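Category: Build Logs / Two-Arm Setups

Subject: Re: two-arm bench at Starstead, pouring from the tall bottle

Replying to the list because two other people asked me the same things off list.

> I'm putting together a two-arm table in my garage and have read your
> earlier posts on the Starstead bench. Three questions. First, how far
> apart did you end up mounting the arms? Mine are close enough that
> the wrists touch when both reach for the middle. Second, do you home
> the grippers open or closed? Third, I can get the right arm to pick
> up a cup every time but anything tall and heavy tips before the
> fingers close. Is this a force setting or am I coming in at the
> wrong height? I'm running Jisilix on an old desktop, one USB
> adapter per arm, if that matters.
>
> Also, does the backdrop do anything or is it just to hide the shop?

Spacing first. The bases are 76 cm apart, center to center, and bolted through the bench top into a steel strip underneath. We started closer than that and had the same problem you have. The wrists are the widest part of the arm once the gripper mount is on, so measure there and not at the base. If you can't move your bases, you can get some of the clearance back by rotating both arms outward a little at the shoulder and coming in on a diagonal. We do that anyway. Coming in from the two near corners keeps the middle of the table open and lets you get a hand in to reset the objects.

Grippers are homed open. I used to home them closed, on the theory that the closed position is a hard stop and easier to trust. The trouble is that every run then begins with an opening move, and if one gripper is slower than the other the script has to wait for it. With both homed open, Jisilix reads the two positions at startup and will not start the run if either one is off. In the config file it's the start_state line, one per arm. Set both. If you leave one out it keeps whatever was there last time, and it doesn't warn you.

The tipping is a height problem, at least it was here. Our bottle is an insulated one and weighs 327 g empty. The first pick height we used was near the shoulder, where the body narrows, and one finger always touched before the other. A small push that high up is enough to tip it. We dropped the pick point to a little below the middle of the body and slowed the last part of the approach. After that I ran it 36 times in one evening with no water in the bottle and it went over once, on a run where I had set it down well off the mark. I did not touch the force setting between those runs. I would leave yours alone too until the height is right, otherwise you are changing two things.

For what it's worth, the finger pads are the plain ones that came with the Caletti grippers. Somebody at the shop tried cutting strips of bicycle tube for the right arm. They held better but left marks on the bottle, so they came off again.

On the adapters: one per arm is fine. Do not put them on the same hub. Ours dropped out whenever both arms accelerated together and I spent most of a weekend blaming the cables. They are now on separate ports on the back of the machine and the power is a Saragih bench supply with a line to each arm. I don't know whether it was the hub itself or what the hub was drawing. It has not happened again and I haven't gone looking.

The backdrop is there for the camera. It's white fabric hung behind the bench, and the table is covered in matte white too. Before that the object finder kept picking up the pegboard. Fabric folds cast some gray, and so do the objects, but the finder ignores soft shadows if the threshold is high enough. A shiny table was worse. The metal neck of the bottle is still the part it likes least, so I have it look for the body only.

My checklist for a pouring run is below. It is written for our bench, so change the sides if your stronger arm is on the left.

1. Switch on the supply, wait for the lights on both wrists, then start Jisilix. If you start the software first it finds one arm and stops looking.

2. Run the home script with nothing on the table. Watch the elbows the first time after any change to the mounts.

3. Check the fingers by hand with the power off. The linkage pins on ours work loose – slowly, but they do. I go over them every nine sessions or so when I remember, and I should do it more.

4. Take the cap off the bottle and put it somewhere that is not the bench. Do dry runs first. For water, fill the bottle no more than a third.

5. Set the objects out. Cup left of center, rim up, toward the front. Bottle to the right of it and a bit farther back, close to the right gripper. Leave enough room between the two that neither arm can brush the other object on the way in. Both grippers should be open and still before you take your hand away.
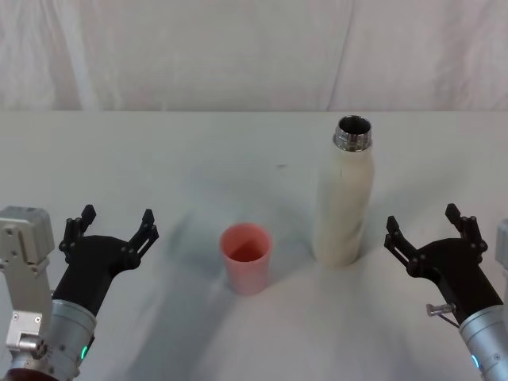
6. Start the run with a hand on the stop switch. The left arm takes the cup and holds it where it is, and then the right arm goes for the bottle. Stop it if the bottle leans at all before the fingers have closed. Write down the pick height before you change it.

I can post the config file if people want it. It has our serial ports in it, so you would need to edit those lines before it does anything useful on your machine.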